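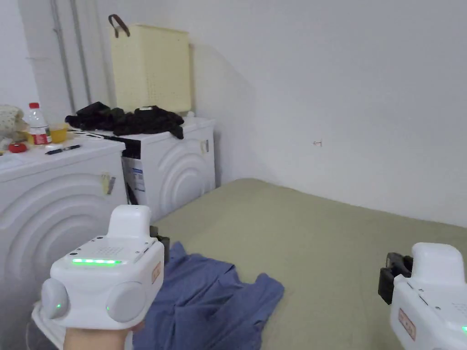 Shared Laundry Use in Student Residences at Prutville
Final project report, Household Resource Studies
Submitted 4/11/23

1. Purpose

The project examined how residents of Beaudoin House use their shared laundry rooms and whether changes to booking and labelling could reduce water use and waiting times. The residence houses 165 students in self-contained flats, each floor having access to one laundry room with front-loading machines.

2. Method

A questionnaire was delivered to every resident. Completed forms were received from 54 students. Meter readings were taken at the start and end of the study period, and the paper booking sheets kept on each floor were copied with the permission of the residence office. Responses were recorded without names or room numbers.

3. Findings

Most respondents reported washing small loads, often a few shirts and one set of bedding. The main reason given was a shortage of clean clothing before work shifts. Several respondents also stated that they did not know which program suited cotton items and chose the longest one as a precaution.

Booking sheets were poorly kept. On 13 occasions a machine was booked by two residents for the same hour. Drying and folding took place mainly in bedrooms, where cotton T-shirts and sheets made up the bulk of the items handled.

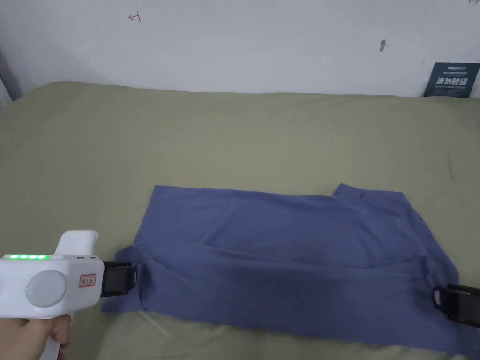
4. Recommendations

4.1 The paper sheets should be replaced with the Jotberg booking calendar already used for the study rooms.

4.2 A plain-language guide to wash programs should be displayed in every laundry room.

4.3 The $300 remaining in the Bakex student grant should be spent on printing the guide and on shared drying racks. A second set of meter readings should be taken in December.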